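Prinside Kitchen Notes
08/10/2020

1/ Another week, another person telling me you can cook salmon in a dishwasher. Fine. I've now read 60 write-ups of this, start to finish, and I have complaints.

2/ The claim: wrap the fillet in foil, put it on the top rack, run a normal cycle, eat it. Everyone says "normal cycle" as if that means something. My machine has five programs and not one of them is called normal.

3/ I have a Gerkis, bought secondhand in April. The booklet gives wash times but no water temperatures at all. So when a recipe says "use the hot setting," how hot is that? The recipe writer doesn't know either. They just had a dinner party and it went okay.

4/ Salmon should get to 145 F in the middle if you go by the usual US advice. Plenty of people like it well under that, me included. But then you should know you're under it. "It flaked nicely" isn't a temperature.

5/ Of the 60, guess how many mention using a thermometer. Four. One of those was a meat thermometer left in for the whole cycle, soap and all. I hope it got a nice funeral.

6/ Someone from the Prestby cooking board says the drying phase does most of the work. Maybe? On an older machine with a heating element in the bottom, I can believe it. Plenty of newer ones barely heat at all at that stage, they just sit there being damp.

7/ Also the eco cycle. People love to say you can wash your dishes at the same time, with detergent, on eco, and save energy. Eco usually gets its savings from cooler water. So you're saving energy by not cooking the fish.

8/ And the foil. Two layers, folded tight, sure. Have you ever folded foil so well that you'd bet your dinner on it against a spray arm? With detergent in there? I wouldn't. A canning jar with a proper lid makes more sense to me, but then the heat takes longer to get in, and we're back to not knowing anything.

9/ Tried it myself anyway, no detergent, no dishes, hottest program, one thin fillet in a jar. Middle of the fish when I pulled it: 139 F. So okay, it cooked. It was soft and a bit gray and tasted like it had been steamed by someone in a hurry.

10/ One fillet, one machine, one go. I'm not calling that proof. A thick piece from the fridge on a different machine could come out nowhere near it. Please don't quote me as "it works."

11/ Winter stuff is coming out of the closet, by the way.

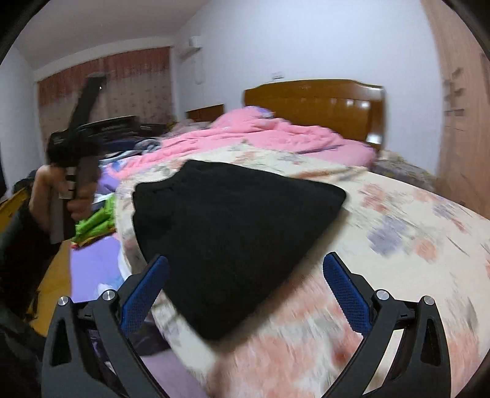
Black knit beanie, on the bed.

12/ Back to fish. The Russo blog post that everyone links to has 671 comments and I got through all of them. Most are people saying "wow, trying this tonight!" Very few come back afterward. Make of that what you want.

13/ To the person who replied that an oven uses more power: does it? For one fillet, in a small toaster oven, for 12 minutes? Show me a meter reading for both and I'll shut up.

14/ Next up is the coffee maker hot dog. I already don't believe it.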